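[bruneneck-sleep] Re: Dark bedrooms, the Grorkeo plan, and my 36 nights
Date: 28/07/2021
List: Bruneneck Poor Sleepers

On the Grorkeo plan, one of our newer members in Conlow wrote:

> Hi all, long time reader, first time posting. I wanted to share some good
> news for once. In February I signed up for the Grorkeo plan (the paid one,
> with the color guide) and I've kept a log for 36 nights. Before I started
> I was waking up four or five times a night. Now it's more like once or
> twice. My sleep score went up by 20 points!
>
> What I did: painted the bedroom a deep blue-green, swapped all my bedding
> for cool shades, moved the clock out, no screens after nine, no coffee
> after lunch, and went to bed at the same time every night including
> weekends. The guide says warm colors keep the brain "on alert" and that
> dark cool colors tell the body it's night even before you turn the lamp
> off. I was doubtful about the paint but it is the one thing I had never
> tried before and it's the one I'd credit.
>
> They say they've tested it on 500 people. Has anyone else here done it?
> I'd really push people to look into the color side of this, I don't think
> it gets talked about enough on this list.

First, I'm glad you're sleeping. I mean that. I've been on this list long enough to know what four or five wakings a night does to a person, and if I sound grumpy in what follows it's aimed at Grorkeo and their color guide.

But look at your own list of what you did. You stopped drinking coffee after lunch. You quit screens at nine. You got rid of the clock. You started keeping a fixed bedtime, weekends too. And you painted a room. Then you slept better and gave the credit to the paint.

Any one of those could have done it. The fixed bedtime alone is what half this list has been told by every doctor they ever saw, and most of us ignore it for years and then try it out of desperation. I don't see how you can pull the paint out of that pile. If I bought new shoes, lost weight, started running and changed my diet in the same week, I wouldn't write to the shoe company when my knees felt better.

About the score. Whose score is it? If it's the one in the Grorkeo app, I'd want to know what goes into it before I got excited about 20 points. I had the free version for a while. Part of the score came from whether I'd ticked off the steps in the plan. So you do the steps, you tick the steps, and the number goes up. It would have gone up if I'd stared at the ceiling all night, and one night it pretty much did. They may have changed it since then. If you can see how yours is worked out, please post it, I'd like to be wrong on this.

The count of wakings is better, because you wrote that down yourself. Still, do you have a log from before you started, or is "four or five" from memory? I ask because I went back through my own old notebooks once and found I'd been telling people I never got more than three hours, when the notebook had plenty of fives and even a couple of sixes. I wasn't lying. The bad nights are just the ones you remember. Going the other way, once you've paid for something and spent a weekend with a roller in your hand, you'd like it to have worked, and a short waking at two in the morning might not make it into the log.

Then the 500 people. I spent a whole evening on their website trying to find out what was done with these 500 people. The line is on the front page, on the color guide page, and on the page where they ask for your card. What it says is that the plan was "tried by" 500 people. It doesn't say what they were compared with. It doesn't say how many gave up in the first week, or whether anyone painted anything. Were there 500 at the start or 500 at the end? I wrote and asked. The reply thanked me for my interest in better sleep and offered me a discount on the color guide.

I don't want to pretend I know more than I do. There's decent reason to think light matters. If you've got a street lamp shining on your face, fix that before you do anything else. A dark wall throws less of that light around than a white one, so I could believe a dark room is a bit darker if there's light leaking in. Fine. But then what you'd want is a proper blind, which costs less than paint and a weekend, and works whatever color is behind it. Once the lamp is off and the blind is down, I can't see the wall. Neither can you. The guide's answer is that you've already been "told it's night" by then. By a wall. I read the page three times looking for something under that sentence and there was nothing under it.

Same goes for the bedding. Cool shades versus warm shades. Your eyes are shut. What matters with a blanket is whether you're too hot or too cold under it, and a red one and a blue one of the same stuff will do the same job. I've slept very well under some hideous orange things in my time, mostly in other people's houses, where for some reason I always sleep better than at home. (If anyone wants to sell me a guide about that I might buy it.)

I'll admit I've been down this road, which may be why I'm sour. A few years back it was Pomare drops. Half the list was on Pomare for a while, those of you who were around will remember. You put six drops in warm milk. I slept better for two weeks and told everyone. Then I ran out, kept making the warm milk out of habit, and slept just as well for another two weeks, and then I was back to where I'd started with or without the drops. I'd had a good month. We all get good months. They start when we're at our worst and desperate enough to buy something, so whatever we bought gets the thanks. I'd bet a good share of the happy reviews for anything sold to bad sleepers come from that and nothing else.

I also want to say something about pictures, because I think they do more of the persuading than the words.

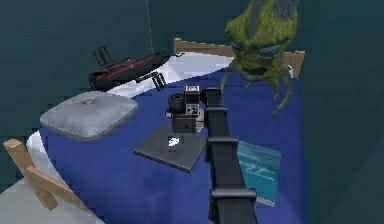 Computer-made bedroom: dark teal walls, deep blue blanket, gray pillow.

It's a good example of the look. Dim, blue and green, one soft pillow on the blanket. I'd happily lie down in it. But it's a rendering, so no person has ever had a bad night there, or a good one. A picture can make a room look restful, and I'll grant that feeling restful in a room is worth something when you walk in at night dreading the next eight hours. If that's the claim, let them make it: "You may like your room more." I'd have no quarrel with that. You can't charge much for it, though.

For what it's worth my own bedroom is a sort of cream color with a stain over the window. It was cream in my worst year and it's cream now, and now is a lot better than my worst year. I'm not putting that forward as proof of anything either.

So, two suggestions for the original poster, if you're willing.

Go on with the log, but leave the app out of it. Paper, next to the bed, filled in after breakfast. Time to bed, time up, wakings you remember, coffee yes or no. Don't look at the score until after you've written it, or better, don't look at all for a while.

And if you ever spend a week away from home, keep the same bedtime and the same rules about screens and coffee, and see what happens in a room that somebody else painted. It won't settle it – strange beds have their own effect, see above about the orange blankets – but it would be more than Grorkeo has shown us. If you sleep well in a yellow room on the same routine, I'd start to think the routine is carrying you. If you fall apart on the first night and are fine the minute you get home, write back and tell us and I'll take it seriously.

What I wouldn't do is stop any of it now. If it's working, leave it alone, paint included. You've already bought the paint. My worry is for the people reading who haven't, some of whom rent and can't touch their walls, and who are going to lie there tonight thinking the wall is why they're awake. We have enough things to lie there thinking about.

To the others who asked: no, I haven't tried the paid plan and I don't intend to. Yes, I know that means I'm judging it from outside. I've read the free pages, the sample of the color guide and every word of the refund terms. The refund terms are the most carefully written part of the whole site, by the way. You have to ask within six days, and the plan tells you not to expect any change in the first two weeks. Make of that what you like.

If someone on the list did the Grorkeo plan without changing the colors, I'd love to hear how it went. Same if you painted and changed nothing else. That second one would interest me most. And please say if it didn't work, too. People who got nothing out of a thing tend to go quiet, and then all we have in the archive is the happy posts.

One practical thing, left over from the blind discussion last month: if you're fixing a blind in a rented place, the tension rod kind did hold up for me, but measure the window at the top and at the bottom. Mine was narrower at the top and I had to take the first one back.

Off to bed, at the usual time.

A cream-walled member, Bruneneck

--
You are getting this because you are signed up to bruneneck-sleep.
Please trim quoted text when you reply.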